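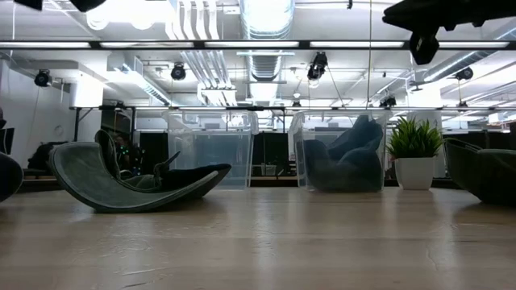

Hand guiding or remote control for a bin-to-bin task?

Posted by Rafia Butt, September 2, 2025

I am trying to teach an arm to take a soft item out of one clear plastic bin and put it in the one next to it. The arm is a Forico with a gripper. The controller lets me record in two ways. I can hold the wrist and push the arm through the movement, or I can drive it from a Serkent handset while standing back from the table.

So far I have recorded the task by hand guiding. Replaying a single recording works if the item is where it was when I recorded it. The trained version is much worse. It goes to the right bin more or less every time, then closes the gripper too high or catches the rim on the way out. It also sometimes stops above the empty bin and doesn't let go.

Things I have checked: the gripper opens and closes properly, the bins don't slide, and the arm has been calibrated. The wooden table top is shiny and there are strip lights overhead, so there are a lot of reflections, also on the sides of the bins. I don't know how much that matters.

Should I carry on by hand and record more, or throw it away and start again with the handset? And how many recordings is normal for a job like this?

Thaddäus Rainer

I would change to the handset, mainly on account of the camera. When you guide the arm by hand, your hands and sleeves are in the pictures it learns from. When it runs by itself they are gone. It may have learned to watch your arm as much as the item. Play back a few of your recordings from the camera's side only and see how often you are covering the bin at the moment of the grasp. If you can't see the item, the robot couldn't either.

The second point is force. By hand you can feel the item give and you press a bit further without thinking. That feeling isn't in the recording unless you have a force sensor in the wrist and are saving its readings. With the handset you have to judge it by eye, and your recordings will then contain only what could be judged by eye. They will be slower and uglier to begin with. Leave the first afternoon's work out of the set.

Some settings that have worked for me on a similar job:

Stand in the same place each time, out of view of the camera.
Start from the same arm position, but move the item in the bin between recordings. Turn it over and push it into a corner as well.
Lift straight up until the gripper is clear of the rim, then go across, then down. If you cut the corner in your recordings, the arm will cut it more.
Pause briefly before closing the gripper. Don't pause above the second bin. A long wait there looks the same in every picture, and the model learns to wait. I think that is your problem with it not letting go.

As for how many, I had something usable at 700, with one item and bins that stayed put. Before that I could see steady progress, so don't wait for a big number before testing. I train overnight and try 9 runs in the morning, always with the same starting positions, and write down where each one failed.

On reflections: clear plastic is awkward, mostly for depth cameras. Lay a matt cloth on the table and see if the results change. If you do that, do it for recording and for running.

mkl_bench

just get more data. we use a Basska glove and it's quicker than both, never bothered with guiding

Rafia Butt

Thank you both. I played the recordings back as Thaddäus suggested, and my forearm is over the bin in most of them at the point where the gripper closes. I have put them in a separate folder and started again with the handset. The up, across, down path feels slow but it has stopped me touching the rim. I don't have a glove, so I can't compare.

One more thing in case it helps someone else. The handset was set to a very high speed out of the box, and small movements of my thumb made the wrist jump. I turned it down from 8 to 5 and it is far easier to line up the fingers.

Thaddäus Rainer

Keep it at that speed for the whole set. If you change it halfway, you will have two styles of movement mixed together. Keep the failed grasps too if you recovered and finished the job, as the arm will need to know what to do after a miss. Delete the ones where you gave up.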